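Home Recorders Wanted - Jellar Project, Furell

We're teaching robots to handle soft things, and we need people who don't mind tidying the same bed again and again! You'll use our hand-held gripper to pick up, move and put down everyday items at home, plush toys and bedding included. 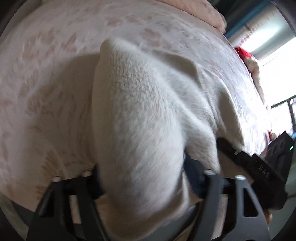 Sessions last 2 hours and you choose the time of day. We're after 3,000 recorded pick-ups by October, with 157 homes signed up so far and room for 30 more. No experience needed - Samina Butt will train you on your first visit.

Paid hourly. To apply, write to Samina or Lakmal Jayasinghe at the Furell office and tell us which rooms you could use.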